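Can a machine tidy a desk yet? (shop and home)

Forum: Home and Shop Automation
Thread started October 11, 2024

benchrat39
I run a small sign and frame shop, two of us plus a Saturday kid. Every evening one of us spends the last part of the day putting things back. Scissors, glue sticks, tape, rulers, blades. I priced an arm from Pastov last year and the salesman told me it could do "general tidying" once it was set up. I didn't buy it. Has anybody here got a machine, any machine, that will put mixed small stuff in a bin without a person standing over it?

mill_and_lathe
Parts in a fixture, yes, all day long. Mixed small stuff, no. We have a Tidard cell that loads blanks. If a blank is turned a little too far it stops and waits for me. I like it fine, but it doesn't know what a pair of scissors is.

Cameron Guthrie
I do paid sessions for Anghel, so I can speak to the teaching side. You sit at a table with a gripper in each hand and do the chore yourself, over and over, and the recordings go into training. The set I've been on is desk items into an open box. Scissors are the worst of it. They lie flat, the handles are thick and the blade is thin, and if you pinch them in the wrong spot they swing.
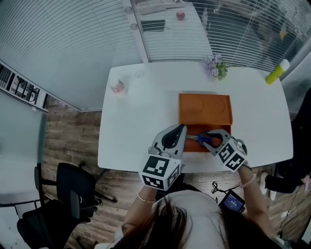
Re: Can a machine tidy a desk yet?

benchrat39
So a person does the chore with worse hands than they were born with, and the machine learns from that. How many times for one item?

Cameron Guthrie
Depends on the item. For scissors they asked for 400 good ones. The glue stick was 100. You redo the bad ones, but some of the fumbles get kept too, so the thing can see how to recover from a slip. I was slow the first day. You get used to having two pads where your fingers ought to be.

mill_and_lathe
400 for one pair of scissors. Then I buy a different pair with bigger handles and you start over?

Cameron Guthrie
No, you don't start over. They swap items and move things around between runs so it doesn't learn one pair in one spot. How far that carries to your drawer of scissors, I don't know. I've only done the teaching. I haven't watched the finished arm work a whole shift and I won't tell you it can.

dora_k
I'll disagree with mill_and_lathe a little. My sister's workplace tried a Hostatport unit on a packing bench last December. It sorted rolls of tape and markers into trays and it was right most of the time. It was slow. She could do a tray in the time it took to do a couple of items. But it could run after everybody went home, and then who cares if it's slow.

mill_and_lathe
I care if it drops a blade on the floor at 2 in the morning and the first guy in steps on it. "Right most of the time" is a fine number for markers. It's a bad number for anything with an edge. Did they leave it alone overnight or did they only plan to?

dora_k
Planned to. They had it for the trial and sent it back over the price. So no, I can't say it ran a night by itself.

mill_and_lathe
Then we agree more than you think.

benchrat39
Cameron, what about stuff that stands up? We keep glue sticks on end so they don't roll off the bench. And what about clear things? Half of what I handle is acrylic.

Cameron Guthrie
Standing up is easier to grab and easier to knock over. You come in from the side with the pads open wider than you think you need, and you close slowly. Bump the top and now you're chasing it across the desk.

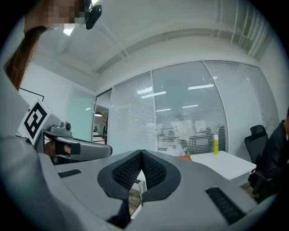

Having two grippers helps a lot with that. You can block with one and pick with the other, the same way you'd use your other hand at home. A single arm has to shove the thing up against something first. If you ever do price one, ask whether the demo was done with one arm or two, and ask to see it with your items on your bench. Clear stuff is harder on cameras in general. I'd bring a piece of your acrylic to the demo and set it on a white table.

dora_k
Good advice. Bring the ugly items too. Anything with old glue on it.

mill_and_lathe
For a shop your size I'd spend the money on a pegboard with outlines and make the kid do it.

benchrat39
The kid is the reason I asked. He puts the rulers in with the blades.

I'll call Pastov and ask for a demo with my own stuff, scissors and acrylic both, and ask them the one arm or two question. If they say no to that I'll leave it for another year. Will post what they say.

dora_k
Ask what it does when it drops something, too. The one my sister had just went on to the next item.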